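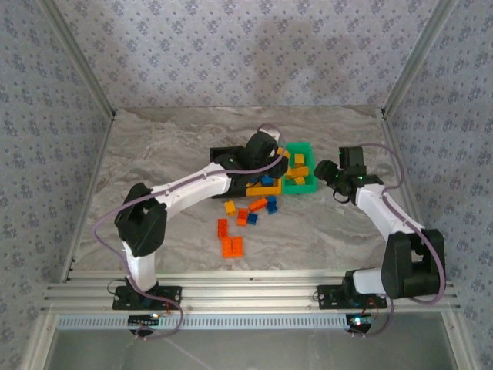

Banc d'essai de préhension bimanuelle – Foire aux questions

La présente page s'adresse aux équipes de recherche et aux partenaires industriels qui souhaitent faire évaluer des préhenseurs, des bras, des caméras ou des contrôleurs sur le banc à deux bras du laboratoire Brinitz. Elle est mise à jour par le service des essais. La dernière révision, effectuée en octobre, porte sur les questions relatives aux doigts interchangeables.

À quoi sert le banc d'essai ?

Le banc permet de comparer des composants dans des conditions identiques d'une campagne à l'autre. Les deux bras sont fixés sur un même rail en aluminium et partagent un plan de travail commun. L'épreuve de référence consiste à trier des briques de construction par couleur dans des bacs ouverts. Une seconde épreuve, plus exigeante, porte sur l'assemblage de deux briques.

Qui peut déposer une demande ?

Toute structure disposant d'une convention avec le laboratoire peut déposer une demande. Les structures non conventionnées sont invitées à s'adresser au préalable à Mme Despina Stamatopoulos, chargée des partenariats. Les demandes individuelles d'étudiants doivent être contresignées par leur encadrant.

Combien d'essais une campagne comporte-t-elle ?

Une campagne standard comporte 400 prises par configuration. Les prises interrompues par un arrêt d'urgence ne sont pas comptabilisées et sont recommencées. La campagne Cikton, qui comprenait des reprises à la demande du partenaire, a été portée à 497 prises. Ce nombre ne constitue pas une norme et ne peut être exigé par les demandeurs.

Pourquoi l'épreuve de référence utilise-t-elle des briques de construction ?

Leurs dimensions sont régulières, leur remplacement est aisé et leurs couleurs franches facilitent l'évaluation des caméras. Les arêtes vives et les tenons mettent par ailleurs en évidence les défauts d'alignement des doigts, peu perceptibles avec des objets souples.
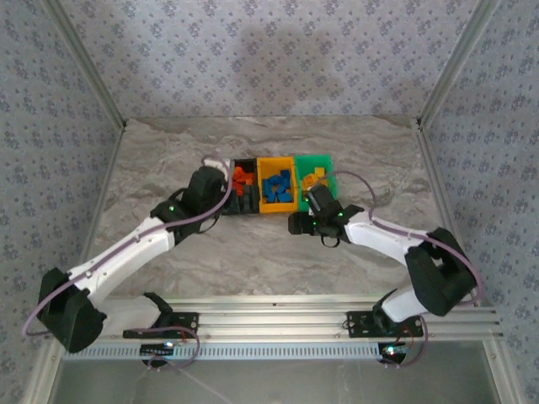
Chaque couleur est affectée à un bac, et une brique déposée dans un bac d'une autre couleur est consignée comme erreur de tri, même lorsque la prise elle-même est correcte. Les deux résultats figurent dans des colonnes distinctes du rapport, car une erreur de tri relève le plus souvent de la perception ou de la commande et n'est pas imputée au préhenseur.

Les deux bras peuvent-ils recevoir des préhenseurs différents ?

Oui. Cette configuration dite croisée est admise sous réserve que les masses embarquées soient déclarées. Une permutation gauche-droite est alors effectuée à mi-campagne, afin que la position sur le rail n'avantage aucun des deux modèles.

Quels contrôleurs sont acceptés ?

Le banc fonctionne par défaut avec le contrôleur Sarantis. Un contrôleur tiers peut lui être substitué après vérification de l'arrêt d'urgence et des limites articulaires par M. Tuncay Soylu. Cette vérification requiert la présence d'un représentant du demandeur.

Comment les doigts sont-ils évalués lors de l'épreuve d'assemblage ?

L'évaluation repose sur les images de la caméra de poignet, relues par deux opérateurs – le second n'ayant pas connaissance des notes du premier. Sont relevés l'inclinaison de la brique supérieure, la position des doigts par rapport aux tenons et tout contact avec la brique inférieure. Les doigts ajourés sont soumis au même protocole que les doigts pleins.

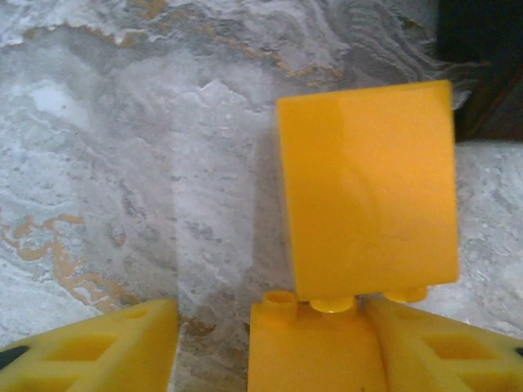

Épreuve d'assemblage, vue de la caméra de poignet : deux briques jaunes entre les doigts ajourés du préhenseur.

Peut-on fournir sa propre caméra de poignet ?

Oui, à condition que sa fixation n'entrave pas l'ouverture complète des doigts. Le demandeur fournit 3 exemplaires du support, dont un est conservé par le laboratoire. Les comparaisons entre caméras sont réalisées à éclairage constant.

À qui appartiennent les données ?

Les enregistrements sont remis au demandeur à l'issue de la campagne. Le laboratoire en conserve une copie pour le jeu comparatif Grurama, sauf opposition écrite formulée avant le premier essai.

À qui adresser une question technique ?

Les questions relatives aux préhenseurs sont traitées par Mme Angeliki Triantafyllou, celles qui concernent les caméras par M. Renato Macaraeg. Le secrétariat du service des essais transmet les autres demandes.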